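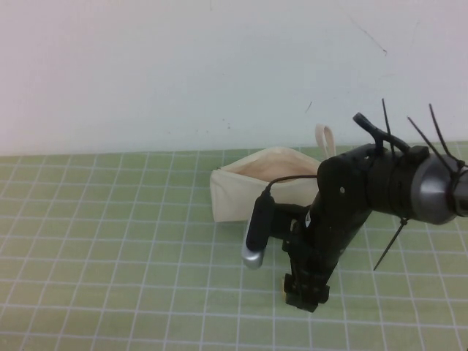
Ticket 232 - county test count feed, Evlow dashboard
Status: open

Sunday, March 13, 2022
Daily positives blank again for Andlow. Deaths column loads fine. Reran import, same thing.

Lab file came in with 27 rows missing the date. Movine changed the header agian, "result_dt" now. Mapped it by hand, counts back.

Still wrong: 7 day average. Pulls in the 2000 backlog tests as one day. Need those spread by collection date, asked Unnithan for teh file. Leave chart hidden til then.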